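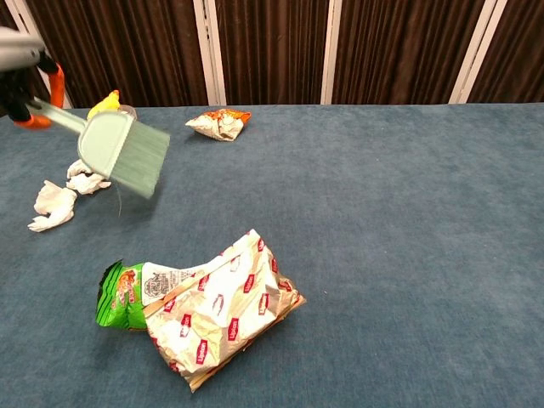 Quantum dot fluorescence drops off after a week in the fridge, what am I doing wrong

posted by plotby_bench

Hi all. Third year student, summer project, CdSe/ZnS dots in toluene. Bought in, not made by us. Started lovely and bright, now noticably dimmer after a week and I can't work out if it's the dots or me.

What I do: take a bit from the stock bottle, dilute in a glass vial, screw cap, fridge. Every morning I take a spectrum in the same cuvette, excitation at 400 nm. Peak hasn't moved, or not so I can tell. Just gets lower. Today it's at 46 per cent of what it was on Monday last week. Shape looks the same, maybe a bit of a tail on the red side but that might be wishful thinking.

Stock bottle still looks bright under the UV torch. Haven't measured it again because there isn't much left and my supervisor is away and I don't want to use it up.

Things I've thought of: lamp drifting, vial leaking, dots sticking to the glass, light getting in (the fridge has a glass door, yes I know). Is one of these the obvious one? Also is it ok to warm the vial up before measuring or should it go in cold? I've been doing it cold most days, bit random tbh.

Write-up due in December so there's time to redo it but I'd like to redo it once.

Shevchuk
3 replies so far in my inbox asking about this same thing from other people, so I'll do it properly.

First check the lamp. Before you blame the dots, measure something that doesn't change. A sealed dye standard is best, rhodamine 6G in ethanol is fine if kept dark. Failing that run the water Raman peak every morning before your sample, takes 2 minutes. If that's going down as well, your dots are innocent.

Then dilution. This is my bet. The ligands on the surface are in balance with the ones floating free in the solvent. Dilute a lot and some come off the surface to make up the difference. Bare patches on the surface are traps, traps mean the electron and hole recombine without giving you a photon. Brightness falls, peak stays put. Matches what you see. The shell helps but it's never perfect, a thin ZnS shell has gaps in it.

So don't store them dilute. Keep the stock as it came, dilute fresh each day, throw the day's vial in the waste. If you must keep dilute ones, a tiny bit of extra oleylamine or whatever ligand the supplier used will often hold them. Ask the supplier which one, don't guess, the wrong amine or any thiol can make it worse with CdSe.

Temperature: let it come to room temp with the cap ON, then measure. Cold vial opened on the bench pulls water in. And emission goes up when cold anyway, so mixing cold and warm days gives you scatter that looks like chemistry.

Red tail, could be clumping. Hold it up to a lamp and look for haze. Absorbance out past the band edge should be flat zero, if it slopes you've got scattering. Take an absorption spectrum every time anyway, without it you can't say if you lost brightness or lost dots.

Foil round the vial. Costs nothing.

traltero
agree with above mostly. had the same at Florkdale with green ones, ours turned out to be the cap liners. toluene got at them and something leached out, bright to dull in days. swap to PTFE lined and see. also what slit widths are you using, if somebody else on the instrument changes them and you dont notice thats your drop right there. happened to me, lost a fortnight

plotby_bench
Thanks both. Ran the water Raman this morning, but of course I've nothing from last week to compare it to. Will do it daily from now. Slits were the same, I'd written them down for once. Caps are just the white ones out of the drawer, no idea what's inside them, ordering PTFE.

Made one fresh dilution from stock at 300 times, same as the first, and it's a lot brighter than the old vial. So looks like Shevchuk's right about storing them dilute, or it's the caps. Will do both caps side by side, in foil, and post the numbers.

Shevchuk
Good. Do three vials of each if the stock stretches. And match the absorbance at 400 nm before you compare, keep it under 0.1 or you'll be chasing inner filter effects next.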